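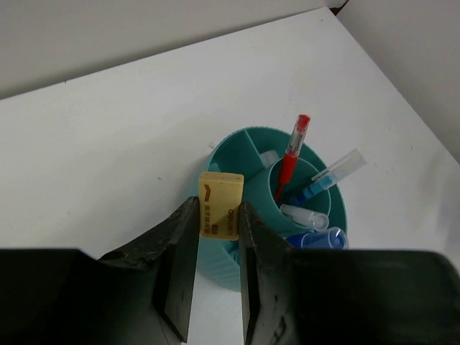 ## 4. Field Demonstration at the Vovthorpe Open Day

### 4.1 Setting and procedure

The system described in Section 3 was shown to visitors during the open day at the Vovthorpe site on Aug 7, 2018. The arm ran the desk-tidying task, in which small stationery items are picked up and placed in or next to a pen holder. We chose this task because visitors know what a tidy desk looks like and can judge a result without being told the success criterion. The software was the version used for the laboratory trials in February, with no changes to the grasp planner and one change to the speed limit, which was lowered for public operation.

Visitors entered in groups of up to 15. Each session began with a short talk by Brisa Manríquez or Crescencio Nava, followed by a run in which the operator named an item and the arm attempted to grasp it. Visitors could then request an item themselves. Xuelian Wei was at the stop button throughout and logged the outcome of each attempt by hand. These logs were later checked against the joint and gripper records by Elvia Cuautle, who had not been present.

**Figure 4.** Wrist camera view during the desk-tidying task. The two-finger gripper holds a tan deli eraser upright, with the teal pen holder and its pens behind it.

### 4.2 Grasp attempts

A total of 253 attempts were logged. An attempt was counted from the moment the arm left its rest pose until it either released the item at the target or was stopped. Repeated tries on the same item were counted separately, so the total is larger than the number of visitor requests.

Erasers were requested more often than any other item. A block eraser gives the planner two flat parallel faces, and the upright grasp shown in Figure 4 leaves most of the broad face open to the camera. The same grasp has a drawback near the holder: the item and the fingers hide part of the rim and of the compartments behind it. The planner therefore fixes the release point before the final approach and does not update it once the item is in hand. Pens were harder. Clear caps and translucent barrels gave weak edges in the segmentation step, and a pen leaning out over the rim was sometimes assigned to the tabletop instead of the holder.

The operator stopped the arm 6 times. In each case the planned path brought a finger too close to the holder wall. No item was damaged.

### 4.3 Visitor responses

Short paper forms were offered at the exit, and 70 were returned. The most common remark concerned speed. Many visitors found the arm slow, and several asked whether it was waiting for a command. Staff from Mondwood, who attended as guests, asked about finger wear and how often the pads should be replaced. We do not have enough data to answer this and have added pad condition to the maintenance log.

Kaede Kobori coded the free-text answers. The full coding sheet is given in Appendix B.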